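# Egg pickup gallery - the Thongsuk garden task, and why I don't trust the 80

Posted 3/2/23 by Uriel Becerra

Drirnell sent over its simulated garden package last month with a cover note saying the two-gripper robot puts the eggs in the basket 80 percent of the time. Nice number. I asked how a successful run was counted and got a link to a chart. So we ran it ourselves, 200 episodes on the stock settings, and then I sat down with the logs and Paweena Wongsuwan's notes.

The fault is simple to state. The gripper closes on nothing, the controller reports a grasp, and the arm carries on to the basket and opens over it. No egg, no error. The episode gets logged as complete and the next one starts. If you only read the summary line you would think everything was fine, and I suspect that is how the 80 came about.

Drirnell's answer, from Wim Lambrechts, was that the physics step was too coarse on our machine. Maybe. We made it finer and the same thing happened. Then it was our graphics driver. Then it was the grass. I'm still open to the grass, but I'd like someone to show me.

The views are a gripper close-up and the garden itself, both from the simulator.
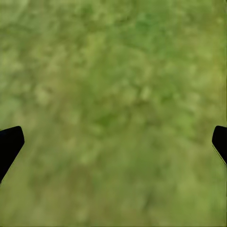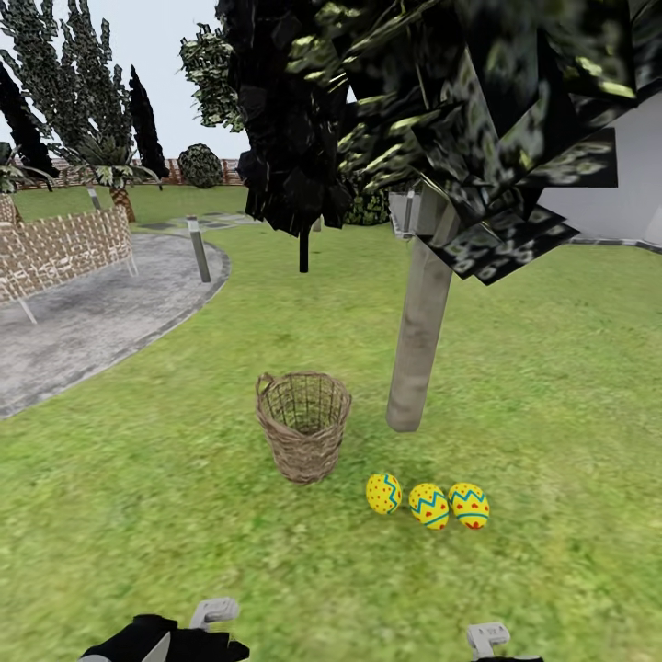 *Top: gripper open over green, nothing between the fingers. Bottom: the wicker basket on the lawn with three yellow eggs beside it.*

A few notes for anyone who wants to check this against their own copy.

**Grasp flag.** It is set when the close command finishes. It does not look at finger width or contact force. Orathai Meesuk found this in the config and I had to read it twice. A flag like that tells you the motor got an order.

**Retries.** There is a retry routine and it works when it is called. It is called when the grasp flag is false - see the problem? In our logs it never fired on an empty close.

**Safety stop.** This is the part I care about. The stop for unexpected contact uses the same flag to decide whether the hand is "loaded," and a loaded hand gets a higher force limit. So an empty hand that thinks it is holding an egg will push harder than it should. In a simulator you get a bad log. Nernoneo wants to put this controller on real arms, and I have told them in writing that I would not stand next to one.

Arne Kuhlmann's patch compares finger width to the expected egg size before setting the flag. It looks sensible, and it has been through 20 episodes, which proves very little. I want 1,000 with every grasp checked against object position before anybody writes another percentage on a slide.

Drirnell says a fix is coming in the next release, later in March. They said the same about the Nenumel package, and I'm still running my own workaround for that one. Logs are in the shared folder under "empty close." Send corrections to me, preferably with an episode number attached.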